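Chapter 8
The Voice That Isn't on Screen

Watch the first two minutes of any documentary you love with the sound off. Then play it again and listen with your eyes shut. The second time you will probably know who is in charge of the story, how much they think you already know, and whether they like the people they are filming. All of that can come from a voice with no face attached to it, and I think it is one of the most exciting things in all of film.

In Chapter 7 we looked at interviews, where the speaker and the speech arrive together. Now we pull them apart. Voice-over (also called narration, though we will soon see why the two words aren't quite the same) is any speech laid over pictures that don't show it being spoken. It can be written by the director and read by an actor. It can be a phone message, or a grandmother's letter read by her grandson. It can also be an interview with the picture taken away, and a great many films are built almost entirely from this last kind.

Our main example is Isard, a 40-minute film by Yanling Xia about the closing of a ferry line. Xia recorded her narration three times. The first version was a straight account of the facts, read in a calm, even tone, and test viewers said they trusted it and forgot it. For the second she hired a stage actor, who was wonderful, and who made every sentence sound like the end of the world. The third is the one in the finished film. She read it herself, sitting on the floor of her apartment with a blanket over her head to kill the echo, and she left in the places where she stops to think. Go and listen to the pause before the word "Ukstead." It's tiny! But you can hear her deciding whether to name her hometown at all.

Three kinds of distance

When we talk about a narrator's distance, we mean how far the voice stands from what we are looking at. It helps to ask about distance in three ways.

Distance in time. Is the voice speaking as events unfold, or years later? A narrator who says "we board the boat" puts us on the deck. One who says "we boarded the boat that November" has already told us that somebody got home and lived to remember it.

Distance in knowledge. Some narrators know everything. Others know less than we do, and this can be very funny or very sad. In Zhong, a short film about a family bakery, the voice belongs to the youngest son, who explains his parents' arguments wrongly from start to finish. We work out what is going on from the looks across the counter.

Distance in feeling. A voice can be cool over a heated moment, or warm over a dull one. Try writing both for the same ten seconds of footage and read them aloud to a friend. Students are always amazed by how much the pictures seem to change.

Keep in mind that these three can move separately. A narrator may be far off in time and still very close in feeling, as Xia is through most of Isard.

Writing against the picture

New writers nearly always describe what we can already see. If there is a door on screen, the voice says there was a door. Cut that line and you have room for something the picture can't give us: a smell, a doubt, a fact about money, the name somebody used to be called. The script for Isard went from 267 lines down to fewer than half that, and what went first was every line that pointed at the screen.

Plain places are the best practice ground. A street or a wall doesn't tell the listener what to feel, so the words have to carry more, and you find out quickly which of yours can.

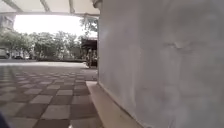

A pale wall with a concrete ledge along its foot.

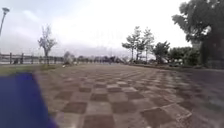
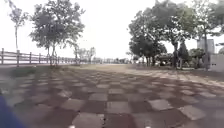
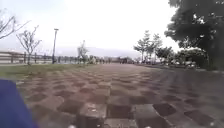 Before you read on

Pick a piece of film you shot for an earlier chapter, no longer than 40 seconds, with no speech in it. Write two narrations. In the first, the speaker is there on the day. In the second, the speaker is looking back from old age. Record both on your phone and don't fix the stumbles yet. Bring them with you to the next section, where we follow the sound editor of Dirkau through the job of fitting a voice around footsteps, traffic and silence.

Comments

marisol_t: The blanket trick works so well. I did mine in a closet full of coats and it sounded better than the microphone I borrowed.

Reader in Year 2: Is there a script of the Zhong film anywhere? I'd love to see how the son's lines look on the page.

pkeller: Our class did the two narrations exercise and the old age one made three people cry over footage of a parking lot. Great chapter.

jonah w: Small thing, but should "narration" get its definition here? You promise the difference from voice-over and I couldn't find it until the next section.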